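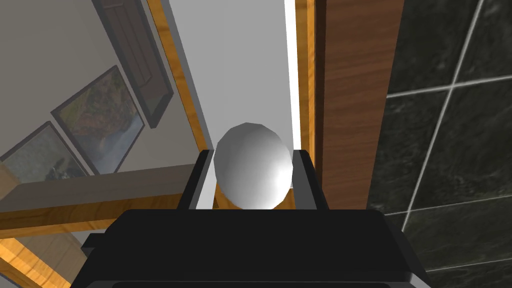
Report to Nisteo, second period, Kolcombe household chores work. Sorry this is short, written between runs. Headline is that simulated picking up is going well, carrying is fair, tidying a whole room is not there yet. The bulk of the effort went on smooth, pale, rounded things, as agreed at the March call. The egg shape is the one we use most, held upright between the two fingers with the narrow end up, and if the grip is off by a little on one side it tips. Grip planner from Ristia has been rewritten twice for this. Current version is slower but we are keeping it.

Figures for the period
334 simulated runs logged. 172 of them finished the chore end to end, meaning object found, picked up, carried and set down in the right place. Some 19 were thrown out for set-up faults (object spawned inside a wall, that sort of thing) and are in the 334 but not counted as fails. The rest are real fails, mostly in the carry or at set-down. Breakdown by chore is in the spreadsheet, second tab. Ignore the first tab, old numbers.

Where we are, by chore

Picking up from a clear surface. Good. Would call this done for the simulated house, apart from very thin items which were never in scope.

Picking up off the floor. Mixed. Dark floors are the bother. The simulated house has near-black tiles with pale grout lines, and a dark item on them is hard for the detector to seperate out, more so when it's lying up against the base of a wall. Same trouble with the dark green cylinder with the white cap: the cap gets picked out and the body is missed, so the planner aims for the wrong middle. Retraining with more dark-on-dark. First results look better but I don't want to put a number on it yet.

Approach from above with the fingers wide open is now the default for all floor work. The older side approach is kept only as a fallback.
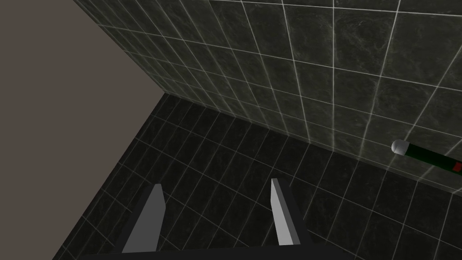
Carrying through the house

Slower than planned. Open rooms fine. Trouble is turning in tight spots between panels and walls, where the arm has to look down past its own fingers and loses sight of what's either side. We have cut the carry speed and put in a pause before each turn. Costs time on every run but fewer knocks. Queiroz are looking at wether the turn can be planned earlier, from the map, so the pause can come out again. Expecting something from them after the break.

Set-down is the weak end of the whole thing. Round items roll. Planner lets go at the right place and then the thing isn't at the right place. Tried lowering further before release, helps on flat tops, not much on the narrow ledges. Next try is to release one finger slightly ahead of the other. May come to nothing.

Things that slipped

Cupboard doors. Not started, was due this period. People time went on the floor work instead.
Wet items. Simulator doesn't do wet surfaces in any useful way. Propose we drop this from the simulated stage altogether and move it to the bench.
Written comparison with the earlier planner. Half drafted, will follow.

Spend

On budget overall. Compute over, travel well under. Would like to move the travel underspend across to compute if Nisteo is happy, need a yes in writing before I can do it at this end.

More on round objects

Most of the last fortnight. Moved from smooth shapes to a coarse faceted ball because it shows up slip more clearly, the flat faces give you something to track. Fingers come up either side and the ball sits down in the gap with its top above the tips, that is the hold we want. Two settings for grip force, firm and light. Firm holds better through turns, as you'd expect, but would break an egg, so light is the one that matters for the kitchen chores. Light still drops more than I'd like.

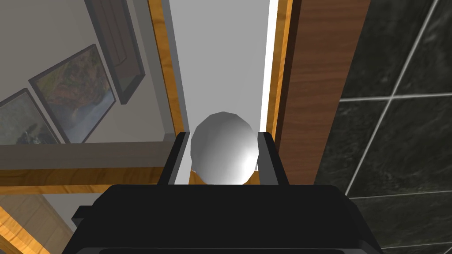
Could a machine do these chores in a real home now?
Only single steps, and with someone standing by. Picking one known item off a clear surface and moving it a short way is realistic. Clearing up a kitchen after a meal isn't, and we don't expect to claim that within this grant.

Next period

Dark-on-dark retrain finished and tested on the full set.
Set-down trials, one finger first.
Cupboard doors, properly started this time.
First bench runs with the real arm at Kolcombe, light grip only, subject to the safety sign-off.

Decisions needed from Nisteo: travel to compute, and dropping wet items from the simulated stage. Both please before we fix the bench dates. Spreadsheet sent seperately, shout if it doesn't open.

07/12/2023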